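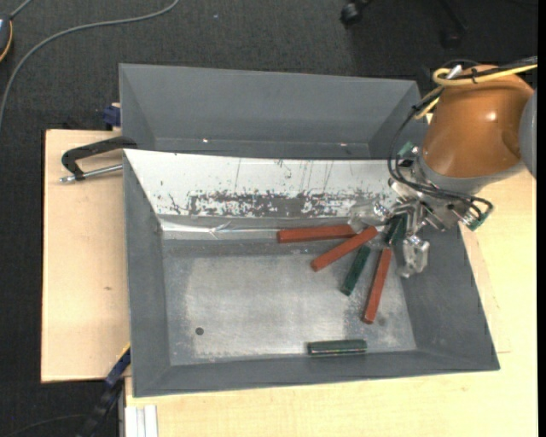 Supplemental draft (Zemdale Football League)

The supplemental draft is a player selection procedure used by the Zemdale Football League for players who become eligible after the main draft in April. It is held in July by conference call and has 6 rounds.

Procedure

Clubs submit sealed bids naming a player and a round. The club bidding the earliest round receives the player and gives up its pick in the same round of the next main draft. Ties are settled by the previous season's standings, with the weaker club favored. A club that has already traded the matching pick may not bid in that round.

Eligibility

Players must be three years out of high school and must file a petition with the league office in June. Players passed over in the main draft are not eligible – they become free agents at once.

History

The procedure was adopted after a dispute between Dradine and Berrada over a late-declaring left tackle. Roughly 300 petitions have been filed, and 344 bids were entered on them. Camham has used the procedure more than any other club, mostly for offensive linemen.

See also

Compensatory pick
Waiver order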